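Hirgate opens in 542 cinemas this Thursday

Well, we got there! I'm Santino Aravena, I wrote and directed Hirgate, and after 6 years of telling my mum it was nearly done I can finally give her a day and a time. The film opens on Thursday in 542 cinemas, with the first showings at 9 in the morning for anyone who likes their thrillers with a bacon roll.

For those who haven't been following along, Hirgate is a slow-burning mystery about a night bus driver who keeps finding the same passenger asleep on the back seat. We made it on a small budget in and near Kelville, with a crew who mostly knew each other already (two of them were married by the end of the shoot, and I'm taking some credit for that). Bình Tăng plays the driver. It's her first lead role and she's in every single scene, so if you don't like her face you're in trouble – but you will, she's wonderful.

Pesis are handling the release. When we signed with them the plan was a handful of city screens and a quick move to home viewing. Then came the previews in April. We sold 1,626 tickets over one evening, more than I'd dared hope for, and the phone started ringing the next morning. The wider release comes out of that, and I'd like to thank every cinema manager who rang, especially the ones who were patient while I worked out how to transfer a call.

Bình says: "I learnt to drive a bus for this. I passed, too, so please put that in." So I have.

The running time is a shade under two hours and there's nothing after the credits, though do stay for the song. Bravo, our sister company, will be putting the soundtrack out on the same day, on vinyl as well as the usual places.

Bình and I will be at the Kelville evening showing for a chat with the audience afterwards. Tickets for that one are the normal price and they're on sale at the box office now. Press who'd like seats, stills or a word with either of us should get in touch with the Pesis publicity desk – please ask by noon the day before, as I'm the one who'll be printing the list.
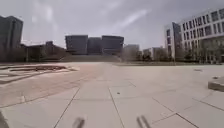
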